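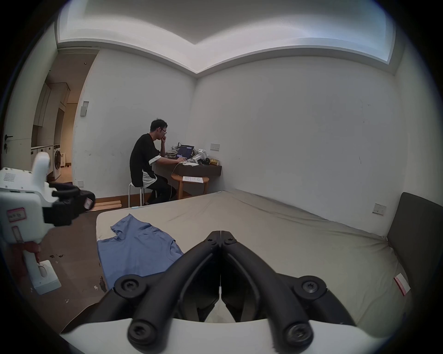 Re: [azar-data] T-shirt folding on beds, how much is enough?

From: Ghada Fakhoury
To: azar-data list
Time: 4:40 PM

Khalil Haddad wrote:
> We are at 3279 accepted episodes for folding, nearly all of them on
> tables. Before I book more apartments I would like to know what people
> think about beds. The Pravholm policy does fine on a table and then
> falls apart on a mattress. It pinches the cover along with the shirt
> and drags both. Do we need a separate bed set, or do we mix a few
> hundred in and hope?
>
> Second question. How strict should I be about the starting state?
> Right now the instructions say the shirt goes down flat with the
> sleeves out. Some collectors do that and some just drop it.

Mix them in, but plan for more than a few hundred. When we did the same thing for towels at Vakedora we added 200 episodes on soft surfaces and saw no change I could defend. At 1085 the cover-grabbing mostly went away. Towels are easier than shirts, so I would treat that as a lower limit.

On the surface itself: the light blue shirt on the beige-gray mattress cover is a good setup and I would keep it in the plan. The colors are far enough apart that you can check a grasp when you review the video, and the cover has loose wrinkles, so there is something besides the shirt that the fingers can catch. Please don't have people smooth the cover between episodes. The table set has already taught the model what a smooth surface looks like.

You will also want cases with poor contrast. White shirt on a white sheet, gray on gray. I'd make that a quarter of the bed episodes. They are annoying to review and reviewers will want to reject them. Tell them not to reject on visibility alone.

Starting state. I would write down three and have the collector rotate through them:

1. Flat, front side up, sleeves out, as now.
2. Flat but rotated, with the collar pointing in any direction. On a bed people can only stand on one or two sides, so the angle matters more than it does on a table.
3. Dropped from waist height and left alone.

Log which one was used. Our log had no field for it and we ended up labeling the starts by hand afterward, which took two people most of December.

Some smaller things.

Height. A mattress is lower than most tables. Collectors bend over more and the approach angle of the fingers changes. Have them do some episodes kneeling. We found the kneeling ones closer to what the arm can reach, and they were easier on people's backs.

Pressing down. On a table the fingers stop when they touch the surface. On a mattress they keep going, and a collector will learn to push into the foam to get under the hem. The arm can do that too, but only slowly. If you see fast jabs in the review, send them back.

Rooms. Leave them as they are. People sitting at a desk, clothes in a pile, bags on the floor, ceiling lights on. I know the current checklist has a line about clearing the background. I would drop it. Ask anyone in the room if they agree to be recorded, and have them sign before the first take instead of after.

Session length. 12 episodes and then a break. After that ours got sloppy in a way that was hard to see one clip at a time: the second sleeve was folded shorter and shorter.

Failures. Keep them if the collector recovers. A shirt that slips out and gets picked up again is worth having. A shirt that slips out and the recording stops goes in the reject folder with a note.

I can't help with the question of how to weight bed against table in training. We sampled evenly by surface and never compared it to anything else. If someone on the Skullside side ran that comparison, please post the numbers, even if they are rough.

Khalil, send me the checklist when you have a new draft and I'll mark it up. I also have our reject codes in a spreadsheet. They were written for towels, so the ones about corners won't apply, but the rest should carry over.

Ghada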